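Notebook, August
Visit to Bratov, bar picking demo, open afternoon

Went over with Puspita after lunch. Rania Masri had asked for a plain answer on whether we should book Bratov for the Riltwood packing trial, so I took this book and a stopwatch and tried to keep my mouth shut. Amirul Lau was hosting. The job on show: take wrapped protein bars out of their shop display box and put them on a plate, on a table, with a kitchen's worth of clutter behind.
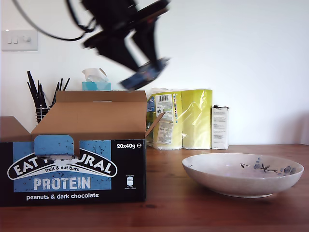
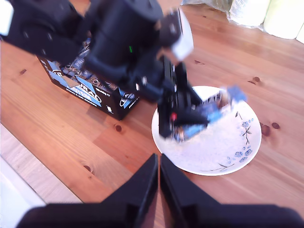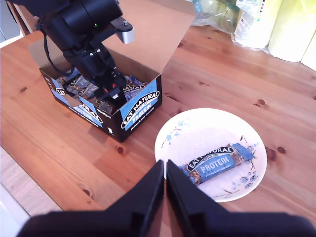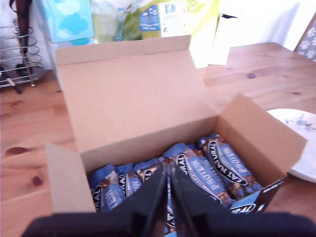

The talk beforehand was longer than the demo. Slide 4 claimed 1000 picks "without intervention". I asked what counted as an intervention and got two different answers, one from Amirul and one from Kamarul Khoo, who wrote the software. Kamarul's was the stricter, and he didn't look happy with the slide. Puspita asked for the log. They will send it (chase).

My own timings, 8 runs, stopwatch by hand so don't lean on the decimals:
Fastest 6 s, from leaving the rest position to letting go of the bar.
Slowest 19 s. It went in, came out with nothing, went in again.
One run stopped by Amirul. He says he was being careful. I've put it down as a fail.

Things I'm not convinced by:
- A box of one product, every wrapper the same size. Riltwood wants mixed.
- Bars packed close hold each other up. Asked to see the last two in an otherwise empty box, lying flat. "Not today."
- Box position. Puspita asked if she could turn it a quarter. Long pause, then yes, and to be fair to them it coped.
- No figure for crushed bars. Our own reject sheet from the Wisach job has 119 lines on it and most of those are squashed corners, so I do care.

Better than I expected: the approach to the plate. I had money on a chipped rim and lost it (owe Puspita a coffee).

Price not discussed. Domenica Schnyder thinks they'll quote the same as Ngui did, in which case I'd want a lot more than an afternoon's show for it.

To do
Get the log off Kamarul, raw, before anyone tidies it.
Ask for a repeat with our own mixed box. We bring it, we fill it.
Tell Rania: no booking yet. Write up the turned box run properly, it's the only one I'd quote to her.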